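**Progress report to the Bemton Fund: evening classes in small electronics, Vitberg workshop**
Prepared by Jozefína Holub
Period covered: second half of the grant, through the end of September

The beginner course is finished and the second course is under way. We have spent most of the equipment money and a little under half of the teaching money. The soil moisture project took longer than planned, and the schedule for the last part of the grant has been changed to allow for that. Details are below.

## Classes

The beginner course had 14 people signed up. All of them came to the first evening and 11 finished. One moved away, one changed shifts at work, and one stopped coming without giving a reason. Raimo Valtonen taught the first half and Dorin Cozma taught the second.

The first half covered blinking an LED, reading a push button, pull-up resistors, and reading a potentiometer on an analog pin. We had planned to do serial output in the same evening as the potentiometer. That was too much for one session, so serial output got its own evening and we dropped the buzzer exercise.

The second half was the plant watering project. Each pair built a board that reads a moisture probe in a pot and switches a small pump through a transistor. The code reads the probe on a fixed interval, averages the last few readings, and runs the pump for a short burst if the average is past a set point. Every pair had a working version by the final evening. Two pairs also added a float switch so the pump can't run with the tank low.

## Problems with the moisture probes

The first probes we bought were the resistive kind with two bare prongs. They gave good readings in the first week. By the third week the prongs had corroded and the readings had drifted so far that the set points no longer meant anything. Dorin tried powering the probes only during a reading, from a digital pin. It slowed the corrosion but didn't stop it.

We replaced all of them with capacitive probes. These have a smaller range between dry and wet soil, so the calibration step had to be rewritten. Students now take one reading in dry potting mix and one in a glass of water, write both on a label on the board, and enter them at the top of the sketch. On our boards the dry reading is usually close to 800 and the wet one close to 400. The numbers vary enough from probe to probe that shared values don't work.

The change cost us two evenings and is the main reason the course ran late.

## Room and equipment

The Manninen Street room is now set up for classes on a permanent basis. The benches have fused power strips and each has its own soldering station. Aleksi Pitkänen rewired the lamp over the back bench, which had been flickering since we moved in. The small parts are in labeled drawers, sorted by type and then by value. 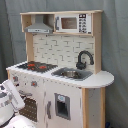
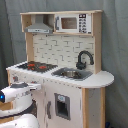
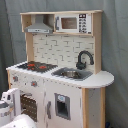
*Toy play kitchen with range hood and microwave.*

Equipment bought in this period:

- 12 microcontroller boards, with USB cables
- 20 capacitive moisture probes
- 12 small submersible pumps and tubing
- logic-level transistors, flyback diodes, and assorted resistors
- two bench multimeters
- one replacement soldering iron

Four of the boards arrived with a different USB chip from the rest and would not show up on the older laptops until Jarmo Mustonen installed a driver. He has written the steps on a sheet that stays with the laptops.

## Second course

The second course is called Anau in our own planning notes, and the name has stuck, so I use it here too. It is meant for people who have finished the beginner course or can already write a simple sketch. Nine people are enrolled, seven of them from the first group.

The subject is logging. Students connect a temperature and humidity sensor, a real-time clock, and an SD card module, and leave the board running for a week. The first boards filled a file with 1,000 readings and then stopped writing. The cause was a counter limit left over from testing, and Raimo has taken it out of the handout. The clock modules have been reliable so far. The SD modules have not been as good, and three were returned to the seller for refund.

Power is the next topic. Running from a USB adapter is easy, but several students want to put their loggers in a shed or a cold frame where there is no outlet. Dorin is testing sleep modes with a AA battery pack. His first test ran for six days. We would like at least three weeks before we teach it.

## Budget

Equipment spending is at 86 percent of the amount granted. The extra cost of the capacitive probes was covered by the line for spare parts, which is now nearly empty. Teaching costs are lower than planned at this point, as the second course started late. We expect to use the full amount by the end of the grant.

We are not asking for more money. We do ask for permission to move 400 from the printing line to spare parts. The handouts are now sent as files and very few people have wanted paper copies.

## Changes to the plan

The original plan had a third course on radio modules. There isn't time to run it in full. We propose two single evenings on radio, open to anyone from either course, using modules we already own. Raimo would teach both.

The open evening stays in the plan. Students will show the watering boards and the loggers, and there will be one bench where visitors can put an LED circuit together on a breadboard. It will run from 5 to 8 p.m.

## Next steps

- Finish battery testing and decide whether the sleep mode evening goes ahead
- Replace the three returned SD modules, from a different seller if possible
- Post the corrected watering project code and the calibration sheet
- Collect feedback forms from the second course
- Confirm dates for the two radio evenings once the budget change is answered

The parts list and attendance sheets are attached separately. Questions about spending can go to Jarmo, and anything about course content to Dorin or me.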